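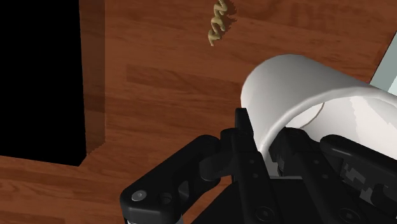 Illustration: Skeltix

Chapter 8
Wood in the Home

Print this chapter | E-mail this chapter

Before we get to glues and joints, let's spend a little while on grain, because (as my old teacher Yevdokiia Levchenko loved to say) a board will tell you plenty if you give it time! Streaks and color shifts are where most of us begin.

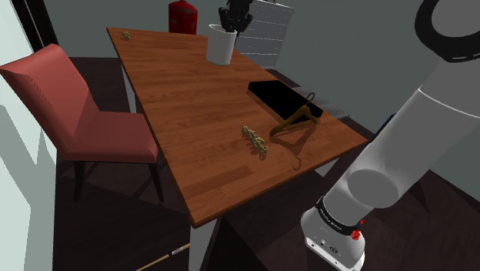 8.1 Why Boards Move

Wood takes in damp air and swells, mostly across the grain, so a wide top needs a little room.

Related chapters
Finishes and Oils, p. 236
Caring for Chairs

© Pokutska Press | Contact | Back to top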